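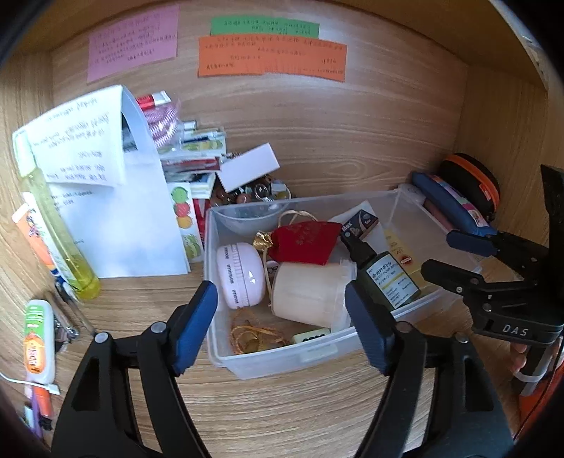 4. Where campers pitch first

The pattern at Clanau surprised us, and it is a lovely one! The park has 40 tent pitches spread over a gentle slope, and we had expected the flat ground next to the wash block to fill first. Instead, early arrivals on most evenings went straight to the nine pitches along the hedge, even though these are the longest walk from the taps.

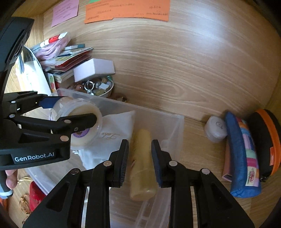

Figure 2. A hand-held gripper open over a clear storage bin on a wooden shelf.

Sadgate showed much the same thing on a smaller scale, with 31 pitches and a stone wall in place of the hedge. Trero did not. Its field is open on every side, and there the first tents went up close to the gate, with later ones filling in behind. We think shelter from the wind explains a good part of this, but campers at both Clanau and Sadgate also talked to us, often and happily, about having "something at our backs." The Coughlan booking records, with more than 3000 stays, let us test that idea in Section 5.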